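Technology > Automation > Features

Two arms, one table: a month with the Prorton bench kit

Monday, April 19, 2021

Small two-armed robots have been within reach of universities for a while. They have been much harder to get for a college workshop, a small packing business or a public library with a tech program. The Prorton bench kit, sold by Fumholm, is aimed at those buyers. It comes as a pair of white arms, two black grippers, a rail to bolt them to and a licence for Walel, the software that runs them.

We had a kit on loan from January and used it in a spare office at Moura, the shared workshop where we do most of our long tests. Fumholm delivered it on one pallet. Two people can lift the parts, but the rail is awkward in a stairwell and the manual ought to say so.

Assembly took us 9 hours over two days. Most of that went on the rail, which has to be level before the mounting plates go on. The arms bolt to the plates, and the cables run along the outside of the links. Leave slack at the joints. We pulled one cable too tight on the first day and the arm stopped with a fault every time it reached across its body.

Walel installs on an ordinary desktop computer. The first screen asks where the arms are mounted and how far apart, and it will not go further until both have been driven to their rest positions. After that the operator can move the arms by hand, record positions and string them together, or start from one of the 4 sample jobs. The samples are dull but well chosen. Sorting by colour is the one most people will open first, and it was the one we came back to most.

For the sorting job we used toy building blocks and three bowls, one orange and two teal, set along the back of the table. The loose blocks go in the middle where both arms can get at them.
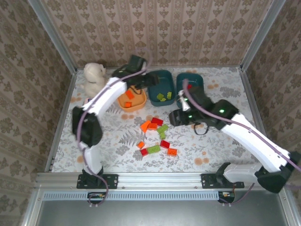

Workshop and Test Bench Desk

The fern-print cloth and patterned wallpaper were left in place for the whole of the sorting test. A plain background is easier for any vision system, and Fumholm's own setup guide recommends one. Few buyers will have a plain background. With the pattern in place Walel missed more of the green blocks than the red ones, and a lamp to one side improved matters.

Sharing the work between the arms is where the kit earns its price. Walel divides the table down the centre and gives each arm its own half, with a strip in the middle that only one arm may enter at a time. The default strip is wide and the arms spend a lot of time waiting. Narrowing it in the settings made the job noticeably quicker. Go too far and the software refuses to start, which is the right behaviour.

The grippers are good on flat-sided objects. They were less sure with blocks standing at an angle or leaning on a neighbour, and an arm would sometimes nudge a block away and have to look for it again. Placing was better than picking. Very few blocks missed a bowl, and those that did usually caught the rim.

In one long run the kit made 720 picks before we stopped it to go home. It needed help 2 times in that run, in both cases to free a block wedged against a bowl. Noise is modest. A conversation beside the table is no trouble, though the fans in the base can be heard from the next room when the door is open.

Support is by email. Our questions were answered the next working day, apart from one about spare gripper fingers that took a week. Fumholm says spares are stocked locally and that the arms can be returned for service singly, so the other can stay in use.

The kit is not cheap, and a business with one fixed task would do better with a single arm. For teaching, or for working out whether a job can be automated at all, the Prorton is a sensible purchase. We would ask for a printed manual and a second set of fingers with the order.

Reader comments

benchtop_bris: Does Walel need an internet connection once it's installed? Our lab machines aren't allowed online.

Test Bench Desk: Only for the licence check at installation. We ran it offline after that.

mallee77: We've had ours since last winter. Agree about the cables. Put a bit of coloured tape where the slack should be so the students don't pull it through.

quietgear: Would have liked to see it tried on something soft. Blocks are easy compared with bagged parts.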